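Lamgate Hand-Held Gripper

Equipment for recording manipulation examples in homes and workplaces

The Lamgate is a two-finger gripper carried and worked by a person. It is intended for teams that need examples of everyday handling tasks for training a learning system and do not wish to bring a robot arm to every site. The operator holds the handle, opens and closes the fingers, and carries out the task at normal speed. A camera on the tool records the fingers and whatever lies before them.

The unit is supplied by Anberg, which also maintains the Clanen recording software. Each unit is checked before dispatch and is delivered with a charging lead, a carrying case and a printed calibration sheet. 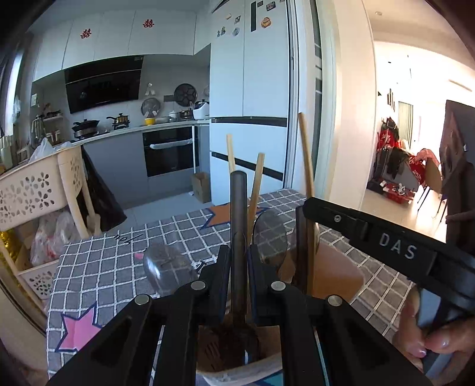

Page last changed: April. Page owner: Blažena Machala, Equipment Services

Typical use

The gripper is suited to picking, placing, sorting and opening tasks at table or worktop height. Thin upright objects, such as a single utensil taken from a full holder, are among the harder tasks in the standard list and should be recorded with the fingers well open on the approach. Clear plastic items may be included. Operators are asked to leave the ordinary contents of a kitchen where they are, as varied surroundings are of value to the finished set.

Recording

One recording should contain one complete task and should last no longer than 60 seconds. The tool is to be held still for 2 seconds at the start and at the end. Failed attempts are to be kept and marked as such in Clanen. A full set for a single task normally comprises about 2000 recordings, gathered at no fewer than five sites.

Care

The screws at the finger joints should be inspected before each session. Fingers may be wiped with a damp cloth. The unit must not be placed in water or used over a lit hob.

Loan and purchase

Units may be bought outright or borrowed from the Čierny store. Loan requests must name the sites to be visited and confirm that the residents have given written consent. Replacement fingers are sold in pairs. Enquiries concerning repair should quote the number printed on the calibration sheet.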